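Section 6: Setting Up Your Gavalas Space Tug Model

By now you should have the hull of your Wiker Gavalas tug in one piece, and we hope you're as pleased with it as we were with our first one! This section takes you through the display stand, the cabin lights and the sound board, which plays the engine rumble fans will remember from the opening chase. Set aside a quiet evening for it, put the movie on if you like, and please read all the steps through once before you pick up a tool.

Before you start

Clear a flat, steady surface, bigger than you think you'll need. The tug is 50 cm long with the towing arms folded out, and the stand wants a bit of space on both sides. A soft cloth under the hull will keep the printed hazard stripes from getting scuffed.

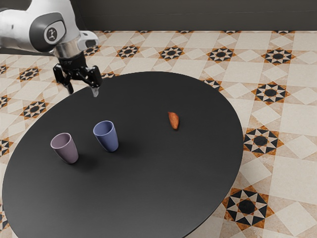
Figure 6.1 Black tabletop, with gripper fingers pointing down.

1. Turn the hull over and find the battery door between the two rear skids. Slide it toward the tail until it clicks open.

2. Feed the thin red and white lead from the Leltance sound board through the round hole, then push the plug into the socket marked S. It only goes in one way, so if it's fighting you, turn it over and try again.

3. Press the board onto its four pegs and put the door back on, leaving the lead slack.

CAUTION: Don't fit the batteries yet. The lights come on by themselves when power reaches the board, and the cabin wires need to be tucked away first.

4. Lift off the cabin roof and lay the light strip along the groove behind the pilot seats. It should sit flush, with the little bulbs facing forward.

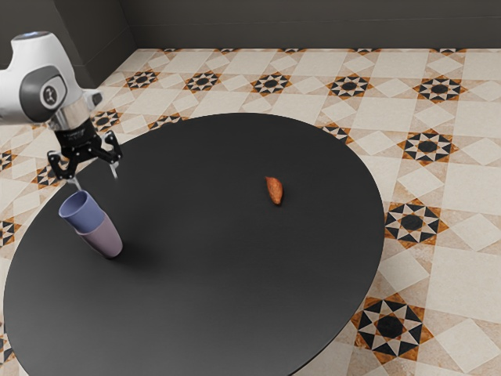 Figure 6.2 Stacked cups standing on the black table, gripper above.

5. Put the roof back on. You'll feel a small bump at the front and a firmer one at the rear.

6. Stand the tug on its base with the nose tipped slightly up, the way it hangs in the hangar on page 161 of the companion book. (We spent far too long arguing over that angle, and you're welcome to choose your own.)

NOTE: The numbered plate on the base shows your place in the run of 2000. Write the number on your Troltley registration card before you peel off the film, as it's much easier to read then.

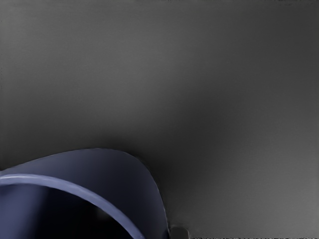
7. Fit the batteries and press the button under the nose once for lights, twice for lights and sound. Hold it down to switch everything off.

If the sound crackles, go back to step 2 and push the plug in a little further. New batteries will often help too.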